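Two Arms on One Bench, Without the Wiring

The Parkis is a two-arm bench kit sold by Brallthorpe to schools, small labs and repair shops that want to try robot handling without building a cell from scratch. We have had one running since August.

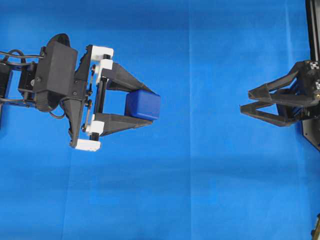
Timothée Lacroix

Setup took me 3 evenings. The arms came assembled, and the printed guide was clear up to the part on cables, where I had to call support. They answered in 5 minutes and sent a better diagram.

The job I gave it was simple. One arm picks up a small cube and hands it to the other. It sounds easy, but both grippers have to agree on where the cube is, and the fingers taper toward the tips, so there is little surface to hold on to.
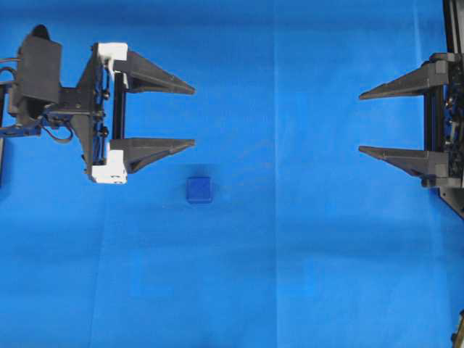
I wrote the first routine in the Cerel software that ships with the kit. You move the arms by hand, save each position and play them back. Speed is set with one slider, and I kept it low for the first week. Saved positions can be copied from one arm to the other, but they need adjusting afterward.

After about 35 trials I stopped changing the grip force and started changing the angle of approach, and the results got better.

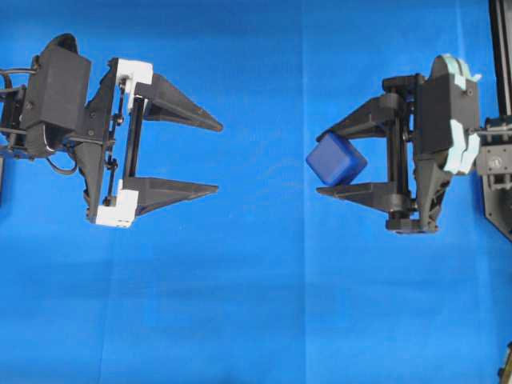
Hwang, whose shop bought the same kit last year, finds the fingers too plain for real parts and says the first thing any buyer should do is print a new set. Brallthorpe posts the finger files for free, so that costs little more than time.

I also wish the fingers were easier to clean. They pick up lint from cloth, and a soft brush only gets part of it. The wrist camera, sold as an add-on, is worth having if you plan to check the grip up close.
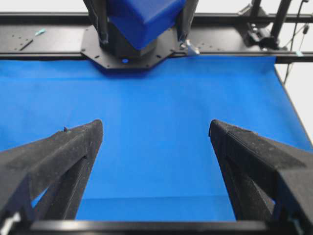

Price and Support

The kit comes with 18 months of parts cover. Shipping is extra, and so is the wrist camera. Replacement servos are sold one at a time through the Brallthorpe store.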